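Work mats and small parts

I finally replaced the mat on my bench in April, and a few people asked in the comments what I use and how I keep small parts from getting lost. I said I'd write it up and then didn't. So this is that post, 26 November 2023.

The bench is a white tabletop from Rulley on two trestles. I picked white for the light, and it was a mistake for small work. Steel gears and washers look fine on white in the daytime, but in the evening, under the lamp, the glare makes them hard to find. Screws roll, too. A bare tabletop sends an M2 screw straight to the floor, and my floor is speckled gray linoleum.

The first mat was a cheap green one with a printed grid. The grid was no use to me and made it harder to spot anything thin, like a shim or a retaining clip. I gave it to my sister for her sewing.

The second was a silicone mat with molded trays along one side, sold by Folari. The trays were good. The surface picked up every bit of lint in the house and I was wiping it before every session. I still have it and use it for soldering, where the lint matters less.

What I use now is a plain dark one, no print. I wanted something I could put a white part or a metal part on and see the outline of it without moving my head. It does that. Black parts are the exception, and for those I put down a sheet of printer paper.

Most of what I do on it is small gear assemblies. Clocks at first, then kitchen timers, and lately gear kits, where a few spur gears sit on a flat plate and have to mesh without binding. The Celtima catalog lists 988 parts in the small gear section and I have ordered more of them than I needed. The drawer unit next to the bench has 80 compartments and they are nearly all labeled now. I used to keep everything in jam jars. Sorting the jars took most of a week of evenings.

The way I lay things out is simple. The base plate goes in the middle. Gears come out of the drawers one at a time and go on one side. Fasteners stay in a lid, never on the mat. If I have to stop partway through, I put a box over the whole thing, because the cat gets up there.

I also stopped eating at the bench. Crumbs get into gear teeth and you don't notice until something clicks once per turn.
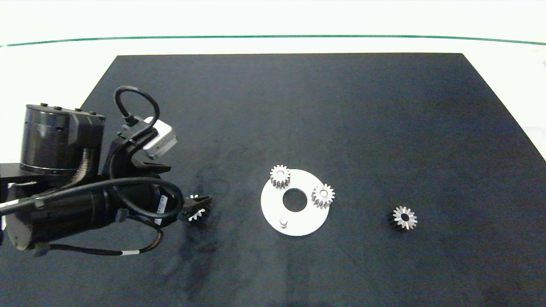 Do the scuffs on a dark mat matter?

They are only cosmetic for this kind of work. I wipe mine with a damp cloth and a drop of dish soap, let it dry flat, and leave the marks that don't come off.

The other thing I get asked about is fit. Put the gear on its post by hand and turn it before you add the next one. If it drags, take it off and look at the teeth and the bore. Nine times out of ten there is a burr, and a few strokes with a fine file fixes it. I only oil at the end, and only the posts. Oil on the teeth collects dust.

I keep a notebook with the tooth counts and the spacing for each build. It's a Roy pocket notebook, the squared kind, and I'm on my third. I write down what went wrong as well, which has saved me from ordering the same wrong gear again. Twice, anyway.

Next up is a drawer for the pinions, which are still in an old tin. I also need a better lamp. The one I have hums.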